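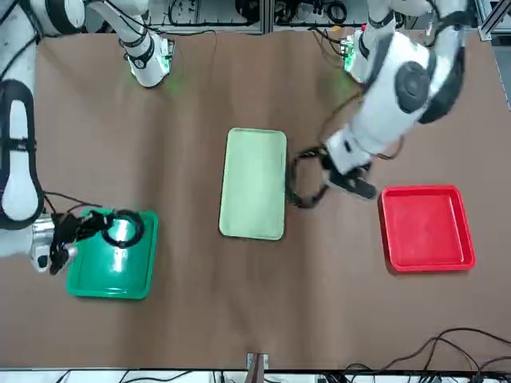
Is the Okness open day worth the trip if you don't roast coffee yourself?
Plenty of the people there had never roasted a bean in their lives, me included, and the tasting alone was worth the drive.

I'd wanted to see the inside of a roastery for years, so when Okness put the word out that they were opening up for a day I signed up the same evening. Tickets were 3 dollars, which got you the tour, a tasting and a paper cup of whatever was on the brewer (refills too, if you smiled nicely!).

We started in the green coffee store, where the sacks come in. I had no idea raw beans smelled like that, kind of grassy, a bit like a pet shop. Our guide cut a sack open and let us stick our hands in. She told us they keep a little of every delivery in case a customer complains months later, and then she got going on moisture and lost me for a while, but the man next to me was writing it all down.

The roaster itself is called Sumo. It's painted on the side and everybody on staff calls it that, as in "Sumo's in a mood today." It takes 30 kilos at a time and it's LOUD. You stand there watching the little window while the beans go from green to yellow to tan, and then you hear the popping, and suddenly everyone gets very busy. They let the kids pull the lever that drops the batch into the cooling tray, and I'll admit I hung around hoping they'd run out of kids.
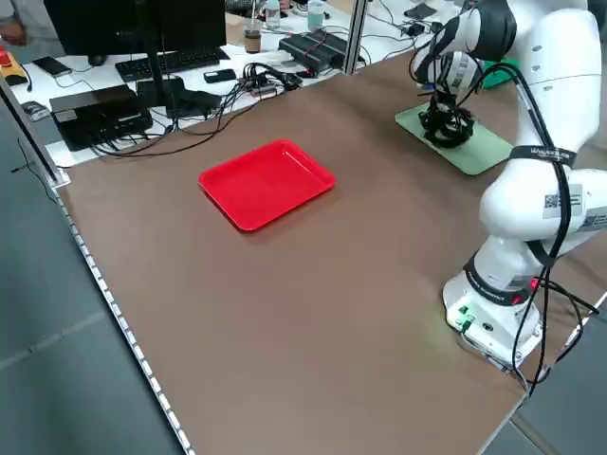 After that came the tasting, which was what I'd really come for. You slurp from a spoon, as noisily as you can, and most of us were too polite to do it right on the first go. They'd put out 2 coffees to compare. The first was Wubshet, their light roast, and it tasted like apricots and black tea to me, though the woman across from me swore it was lemon. The second was Votar, the dark blend they sell to diners, much more my dad's kind of coffee. I liked Wubshet more at the table and then went and bought a bag of Votar, so make of that what you will.

The packing room was the only letdown. We got maybe five minutes in there, and it was hard to hear over the bag sealer. I did catch that they can fill 4000 bags in a good week before the holidays, and that the labels still go on by hand when the labeler jams.

A few practical things if you're going to the next one, which they said will be in June. Parking is on the grass behind the building, so skip the nice shoes. Eat first, too, as there was nothing but shortbread and I had the shakes by noon. The shop takes cards but the ticket table was cash only, and there was a long line of people patting their pockets. Bags were cheaper on the way out than they are online, so I wish I'd picked up a second one.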